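The drawer under the black T-shirts

I own a lot of black T-shirts. I have reached the age where a man either develops a style or admits he has stopped thinking about it, and I have gone for a third option, where I buy the same shirt from Hollis whenever they mark it down and call that a wardrobe. They are fine shirts. They go gray at the same speed. In May the drawer that holds them stopped closing, and for a couple of weeks I treated this as a problem with the drawer.

I took it off its runners. I rubbed a candle stub along the bottom, which is a thing my grandfather did to every drawer he ever met, whether it stuck or not. I put it back. It closed beautifully, right up until I put the shirts in.

So I did what anyone would do at ten at night with an early start the next day, and read about folding. There is a great deal to read. People feel about folding the way other people feel about barbecue. One woman had a post 3 screens long on whether you smooth from the collar down or from the hem up, and there were replies to it that I would describe as heated. I went to bed persuaded that I had been living like a raccoon.

The general idea, as far as I could boil it down, is that you want a rectangle. Whatever the thing is, shirt or towel or pillowcase, you lay it out flat, you get rid of the wrinkles with the side of your hand, and you bring the sides in until you have a long strip with straight edges. Then you fold the strip up on itself. If the strip is crooked the packet will be crooked, and no amount of patting will save it. I patted several, to be sure.

Black makes it harder. On a striped shirt you can follow a stripe. On a white one you can see every crease by its shadow. Black cotton swallows the light, and you can be looking straight at a fold and not know whether it's one layer or three until you pick it up and a sleeve falls out. The surface underneath matters too. I started on the bed, and the bed is hopeless, since everything you press down on sinks and takes the rest of the shirt with it. A bare, pale, hard top is what you want. You can see where the cloth stops, and you can see if the bottom edge is straight even when the top one has given up.

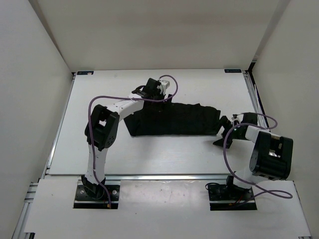
Do you have to get all the wrinkles out before you fold?

Only the ones that run across a fold line. A small pucker in the middle of the back will mostly sort itself out under the weight of its neighbors, but a ridge where the side is supposed to turn in will push the whole edge off, and you'll spend the rest of the shirt correcting for it. I flatten the two long lines where the sides come over and let everything else be a bit rumpled.

I got that wrong for my first dozen. I was ironing with my palms, more or less, going over and over the same patch of fabric as if it had insulted me. My wife came in, watched two shirts' worth, and asked if I was giving them CPR.

Once I had the flat surface sorted out (the kitchen counter, wiped, with the toaster evicted to the top of the fridge) I started getting somewhere. The next question was size. The internet is very sure about size. The internet wants you to fold to a width that suits a drawer the internet has, and the internet's drawer is deep and wide and made by people in linen aprons. Mine measures 375 millimeters from front to back. I know this because the tape measure from the drawer-fixing phase only does millimeters on the side that hasn't worn off, and I have never replaced it. It's 400 across, with a strip of wood down one side that eats a bit of that for reasons known to whoever built the dresser.

I tried the upright method, where the packets stand in rows like files and you can see them all at once. It's a lovely idea if your shirts are different colors. I opened the drawer the next morning and there they all were, standing at attention, and I could tell exactly as much about them as I could when they were in a heap. The one with the hole under the arm looks precisely like the one I wear to dinner. I have now worn the hole to dinner.

I ended up buying a folding board, and I'm not proud of it. It was a Gila, secondhand, from the thrift place in Omilville that is only open when the owner's hip allows. It's a hinged plastic thing you lay the shirt on, and you flip the left flap, then the right flap, then the bottom one, and out comes a packet. It worked very well for medium shirts. I don't wear medium shirts. On mine the hem hung over the bottom, and when I flipped the last flap it made a sort of lip, a pout, that then had to be tucked in by hand. So the board saved me one fold and gave me a different one. It lives behind the laundry door now, next to the Jakness drying rack that was also going to change everything.

What stuck, in the end, was the dullest version. Shirt face down. Sides in. A long low strip, straight along the near edge, as straight as I can be bothered to make it along the far one. Then in half and in half again, and into the drawer flat, in two piles. I do it standing up with the radio on, straight from the dryer. Leave it a day and the creases have opinions of their own, and you're back to the CPR.
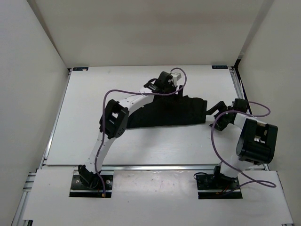

Rawiri Tawhiri wrote in to say that I'm starting at the wrong end. He does the far edge first, pulling it out to a proper line with both hands, and lets the near edge look after itself, because the near edge is the one you can fix without leaning over. He also says to pinch the corners and give the cloth one tug outward before any folding at all. I tried it on a batch of dish towels and I hate to report that the corners came out square. He added that he folds his socks, and I have decided not to pursue that.

The tug works less well on the older shirts, which have gone soft at the hem and stretch wherever you pull them. For those I still lay them down and push outward from the middle with my fingers spread. It takes longer. A couple of them are so far gone that I think the kinder thing is to cut them up for rags, although I said that in the winter too and they're still in the rotation, doing yard work.

That may be the real trouble with the drawer. I finally took everything out and counted, and if you include the long sleeves there were 70 garments in there, all of them black, in a dresser that also has to hold my sweaters. I read the number out loud. My wife said she'd assumed I knew.

I've moved the long sleeves to a box under the bed. The drawer closes if I lean on it. Hollis has another markdown on, and I've got the page open in a tab, just to see what they've got in navy.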